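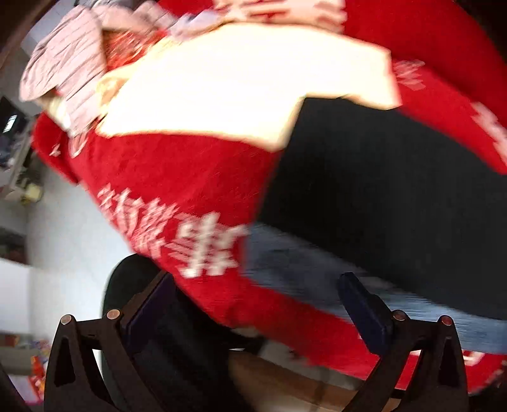
A red work vest with white Chinese lettering, worn open over a white shirt.

The red vest is the cheapest thing in most people's working wardrobe and usually the one that gets the most wear. It goes on over whatever a person put on that morning, stays on until the shift ends and then hangs on a hook with all the others. Few people who wear one chose it.

Teodor Bielecka has been making and mending them since 1998. His shop, Zalewska, takes up the ground floor of a former shoe store in Rinmont, two doors down from the bus depot. The name came with the lease. He started with aprons for a bakery, and the bakery's owner asked whether he could do something with pockets for the delivery drivers. He cut the first one from leftover lining fabric. The drivers complained that it slid off their shoulders, so he widened the armholes and took in the back.

He still uses that pattern, with changes. The standard vest has 19 pieces, counting the facings and the pocket flaps. The budget version has eight and no flaps.

"People think a vest is a shirt with the sleeves missing," Bielecka says. "If you cut it like that, it rides up every time you reach for a shelf."

Red is the color he sells most. Supermarkets like it, and so do community groups and anyone running an event where visitors need to find a helper quickly. It has its problems. Cheap red dye bleeds in a warm wash, and Bielecka has replaced more than a few white shirts over the years. He now buys his cloth from a mill in Ultthorpe and washes a square of every bolt with a piece of white cotton before he cuts it.

Lettering is the other half of the business. Most orders want a name on the chest and something bigger on the back. White on red reads well from across a parking lot, provided the strokes are thick enough. Chinese characters take more care than the Roman alphabet, he says, as a character with a lot of strokes will fill in and turn into a blot if it is printed too small. He prints those by screen and asks the customer to check a paper proof at full size first.

Placement matters on a vest that will be worn open. A line of text that crosses the zipper looks fine on the hanger and falls apart once the front is undone. Bielecka keeps the words on one panel or the other – never across both.

Grisero, a catering company on the north side of town, ordered 17 vests from him in April. The old ones had lasted well except at the hem, where the binding had worn through from rubbing against counters. He put a double row of stitching on the new set and kept two of the old vests for patching cloth.

For people looking after a vest at home, his advice is short. Close the zipper before washing. Turn it inside out and use cold water. Skip the dryer, which cracks the print, and iron from the back if it needs ironing at all.

The shop does repairs in the mornings. A new zipper takes him half an hour, and pockets can usually be done while the customer waits.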